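How I'd Budget for a Two-Arm Tabletop Robot (Before You Click Buy)

85 shares | 3 comments

So you want a pair of small robot arms on a table, learning to fold laundry or sort parts or whatever it is you have in mind, and you've already looked up what one arm costs and doubled it. I did the same thing! My first budget was two arms and a laptop I already owned, and I felt very clever for a whole evening.

What follows is how I'd plan it now. I run a little workshop space I call Cellusholm (it's a spare room with ambitions), and I've bought gear for two setups there. The first one went over budget by enough that I had to sell a perfectly good bandsaw. The second one came in at exactly what I'd written down, so I'm going to walk you through that one.

Step 1: Write the job down before the shopping list

One sentence. Mine was "fold small cloths and put them in a stack." That sentence decided nearly everything else. Cloth is light, so I didn't need to pay for payload. Cloth is also floppy, and one arm usually wants to hold a corner while the other does something with it, so I did need two arms. If your sentence is "move screws from one tray to another," stop and ask whether one arm would do. You'd save close to half the money and more than half the headaches.

Write down the heaviest thing you'll ever lift, too. Then check it against the payload figure with the arm stretched out, because some sellers quote the number with the elbow tucked in.

Step 2: Set a ceiling and split it

My ceiling was $3,000 for everything. I don't mean the arms, I mean everything, down to the clamps. The arms got $1,669 of that, for the pair, secondhand from a small outfit called Escobedo that refurbishes demo units. That left $1,331, which sounds like loads until you start listing what's left.

If you're new to this, I'd keep the arms at or under 60 percent of your ceiling. Mine came in a bit below that and I used every dollar of the rest.

Step 3: Price the parts that aren't arms

Go down this list and put a number beside each line, even if the number is zero:

- Grippers and spare finger pads. Check whether the arms come with any. A lot of them ship with a bare flange.
- Mounts and base plates. Two arms means two bases, and they both have to stay put.
- Wrist cameras, plus the brackets that hold them.
- Power supplies, one per arm unless the maker says sharing is okay.
- Cables, and then longer cables, because the ones in the box will be too short.
- A way to cut power fast. Please don't skip this.
- A computer that can keep up with your cameras.
- A table that doesn't wobble.

The wobbly table is what got me the first time. I had the arms on a folding table, and every quick move shook the other arm's camera. I ended up with a used workbench from Stutside, the surplus place out by the rail yard, for $85. Best money in the whole project. I threw a beige cloth over it and that was that.

Step 4: Pick your grippers for the thing you're holding

Look at the finger surface before you look at anything else. Smooth hard fingers are fine for blocks and boxes and pretty miserable for fabric. For cloth I wanted a textured pad on the inside face, and I wanted pads I could replace without buying the whole gripper again. Ask the seller for the price of a pad set and how long it takes to ship. If they can't tell you, that tells you something.

Opening width matters too. A folded bundle gets thick quicker than you'd think – fold something in half a few times and measure it.

You don't need matching grippers on both arms, by the way. Matching is nicer for spares, since one drawer of parts covers both. But if you find a bargain on a single gripper, take it.

Step 5: Measure the table with the arms in mind

Get some masking tape and mark each arm's reach on the tabletop. You want the two circles to overlap in the middle, and you want the work to happen in that overlap. Mine were too far apart at first and the only shared spot was the size of a dinner plate.

Then think about clutter. Whatever you keep on the table eats into your space, so tape out a spot for bins and bottles as well. And leave room for cable loops. A cable needs slack at the wrist, and that slack has to go somewhere when the arm comes down low.

Step 6: Try the real job before the return window closes

Don't spend the first two weeks making the arms wave at you. (I know. I did it too.) Get some cloth on the table and start gripping it as soon as you've got power and a working stop button. Funisen, where I bought my cameras, gives you until the end of the month to send things back, and I needed it, because the first lens I picked was too narrow to show both fingertips at once.

Things I check during that trial: whether I can see both fingers in the wrist view, whether the other arm shows up when it's reaching into the middle, whether any cable crosses the work, and whether the pads still feel grippy at the end of a long afternoon.

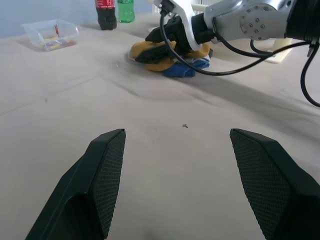
Step 7: Hold some money back for the boring stuff

I kept $300 out of my $3,000 unspent until everything was running. It went on finger pads, a second power supply, a longer cable and a replacement bracket after I tightened one a little too enthusiastically. None of it was fun to buy. All of it would have stopped the project if I hadn't had the cash sitting there.

If you get through the first couple of months and still have your holdback, buy spares with it. Fingers first, then cables. A second camera can wait until you've worn something out.

Step 8: Decide when you'd add more

My rule is that I don't upgrade until I can name the exact job the current setup can't do. "It would be cool" doesn't count, sadly. I've got a note taped up with my next purchase on it, and I've been looking at it since February. It's a better computer, and I'm holding off until training runs start eating into my evenings – so far they mostly run while I'm asleep.

If you're pricing up a setup of your own, post your list in the comments with your one-sentence job at the top and I'll tell you what I think you've left off.

85 shares | 3 comments | Share this post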